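About Us

Gritora Alterations and Mending
Serving Musley and the towns nearby

Gritora is a small sewing and mending shop on Partanen Street in Musley, beside the old post office. We shorten, lengthen, take in, let out, patch, darn and line. We also teach hand sewing to adults and to children who can sit still for one hour.

My name is Hường Quách and I opened the shop 21 years ago. Before that I worked in a factory that made school uniforms, where I sewed the same collar the whole day. It was good training for the hands, but I never met the person who wore the collar. In my own shop I meet everybody. Some customers I first knew when their mother brought them for a school blazer, and now they come for their wedding suit.

The name Gritora has no meaning in any language. My daughter made it from letters on spare buttons when she was six, and I liked how it looked on the sign.

What we do

Most of our work is trousers and skirts. After this come zippers, coat linings and formal dresses. We repair knitwear by hand, and we try to match the yarn colour as close as we can. When the match is not perfect we will tell you before we start, and some customers then ask for a bright colour on purpose. I enjoy these jobs very much.

We do not work with leather thicker than a normal jacket, and we do not do shoes. For curtains, please bring the measurements of your window written down, and also the height from the floor. Please wash the garment before you bring it to us.

Our rooms

In the beginning we had only the front room, with one machine and a mirror I bought from a closing hotel. Later we could rent the back room also, and there we have the cutting tables, the ironing corner and the shelves for thread. The morning light comes from the east side, so I do all dark mending before lunch. Black thread on black cloth is difficult in the afternoon, and my eyes are not so young any more. 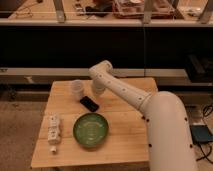 The square table with its honey-coloured wooden top.

We keep one fitting room with a curtain and a low stool. If you need more space, for example for a wide dress or for a person with a walker, please tell us when you book and we will close the front room for your fitting.

Our classes

The evening class is called Grolenura, after the village hall where we gave the first one. It runs from May until the start of spring, and the beginners learn running stitch, backstitch, hemming and how to sew on a button so it stays. In the second part everyone repairs one thing they brought from home. We have seen oven gloves, a kite, a tent and many, many socks.

You do not need your own machine. Needles, thread and practice cloth are included in the fee. Please bring your glasses if you use them, and a small pair of scissors that cuts well - kitchen scissors will make you unhappy.

How we work

Every garment gets a paper ticket with your name and what we agreed. We pin it together with you in front of the mirror, and we do not cut before you say yes. If the hem is not right when you collect it, we do it again without charge. Simple hems are ready in two days. Wedding and formal work takes longer, and in the busy season I ask you kindly to come early.

We save all clean offcuts bigger than a hand. They go to the primary school for craft lessons, and the smaller pieces become filling for pin cushions, which we sell at the counter.

Visit us

The door is open from 9 am and we close at 5 pm, with a short break at noon. Parking is behind the building. You can pay by card or cash.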